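Ulero Gets Its Gripper, and I Get My Evenings Back (Sort Of)

Quick update from the shared workshop on Vukier, for those of you who keep asking me in the comments whether the arm is ever going to do anything besides sit on a table and hum. Yes! It does things now. Not all of them well, but it does things.

If you're new here, Ulero is the name we gave the tabletop robot arm that a handful of us have been putting together since last winter. It started as a pile of parts on my kitchen counter, outgrew the kitchen (I got the look at dinner one too many times), and moved over to the workshop in March. The joints and the base came out of a Semolis kit, the older one with the stiff shoulder. The wrist is ours, and so is most of the wiring, and so are all of the mistakes.

The news is that the new gripper is on, the wrist camera is talking to the laptop, and the whole thing ran a full evening in June without anyone having to reach for the stop button. I may have done a small dance. The old gripper had two flat fingers and a servo that got hot enough to smell, and it dropped nearly everything heavier than a sock. This one closes slower but it holds on, and the housing is rounded so it doesn't snag on stuff when it swings by.

We've also moved on from stacking blocks, which was fun for maybe a week. The job everybody wants to see now is the kitchen one – get the buns in and out of the steamer, put the lid on, take it off again. It sounds so easy when you say it out loud. You do it with one hand while you're on the phone! But an arm has to know where the rim is and how hard a bun can be squeezed and what to do if the lid isn't where it was a minute ago, and every one of those has eaten at least one of my evenings. 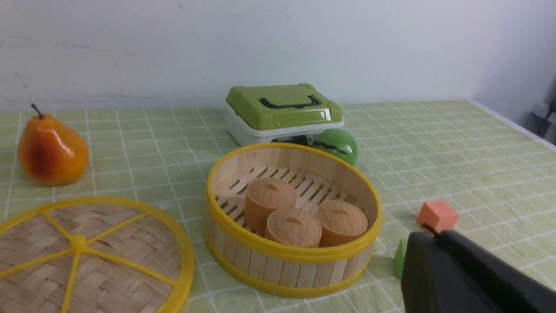

The lid is the part that's giving me gray hair. Buns are pretty forgiving, you come straight down, you close, you go up. A lid is wide and flat and it wants to be picked up by the knob in the middle, and if the wrist is even a little bit tilted the fingers skate right off. I spent one whole night convinced it was a software problem and rewrote the approach path twice. Then somebody at the next bench leaned over and wiggled the wrist bracket with a finger, and there it was, a loose screw. I tightened it and went home and didn't talk to anyone.

So where are we at? We keep a log of every try, good or bad, and as of last night the log is at 2,321. Most of those are from the old gripper and they make for sad reading. The last 98 are from the new one, all buns, no lid, and out of those it managed 80 clean pickups. I know that's not a number that would impress a factory. For something that was bolted together next to the workshop's coffee maker, I'll take it.

A few people wrote in about the camera, so a word on that. It sits right at the wrist, which means it goes wherever the gripper goes, and I like that a lot better than the one we had clamped to a shelf. The shelf one got bumped every time someone went for the tape. The downside is that the gripper hogs a corner of the view, and for a while the software kept getting excited about it and trying to pick up its own hand. We mask that corner out now. It also wasn't crazy about the checked tablecloth at first – too many straight lines – but I didn't want to swap it for a plain one, so we retrained with the cloth on and it got over it.

Money stuff, briefly. The new gripper parts came to more than I told my spouse and less than I feared. The motor driver is a secondhand Sitompul board that somebody found in a drawer, and the cable cost me 20 bucks, and then I cut it too short and had to buy another one. Measure with the arm stretched all the way out, please, learn from me.

Next up is the lid, for real this time. I'm going to try softer pads on the fingertips, and if those don't help I'll print a wider set over the weekend. Ulero is running most evenings after seven if you want to come by and watch. Bring snacks, the buns on the table are spoken for.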